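Teaching Arms to Stack Books: My Worktable Tips
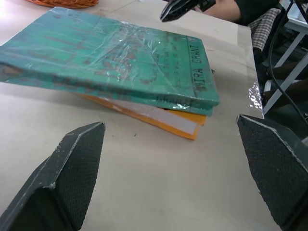

I've been recording book handling runs on a two-arm setup for a while now, and I keep getting the same questions from people starting out, so I'm finally writing my habits down. We're at 543 keepers out of 760 tries on the stacking task, and most of the ones I threw out were my own fault (sloppy table, tired hands, you name it).

Pick books that don't match. One hardcover and one softcover is a great pair to start with, because a stiff cover and a bendy one want a very different squeeze. If every book you own is the same size and stiffness, the model learns that one book and nothing else!

Don't skip the plastic-covered ones. A clear wrapper throws glare right into the wrist camera and it slides around under the fingers, and that's exactly the kind of trouble you want in your examples. I do tape down loose flaps when I'm practicing, then leave them alone for the real recordings.

Set the stack down crooked. I used to line everything up with the table edge like a librarian, and then the arms went to pieces the first time a book sat at an angle. Now I turn the stack a little between runs and nudge the top book off center - it takes 2 seconds.

Wipe the finger pads. Dust from old covers builds up in the texture and your grip changes over the afternoon without you noticing. A barely damp cloth, then a dry one, every 5 runs or so on a dusty day.

Go slow at the pinch and normal speed everywhere else. If you creep through the whole thing, you get a robot that creeps through the whole thing. Ask me how I know.

Keep the fumbles where you recovered. A slip and a regrab is a really useful example - I tag mine "recovered" in Stevar and save them in their own folder. The ones where the book hits the floor I delete.

Last one: name your files before lunch. I once left a whole Monday morning sitting in Drivix as "untitled" and had to watch every single clip again to sort them out. Next month I'm moving on to magazines, so wish me luck with those floppy things!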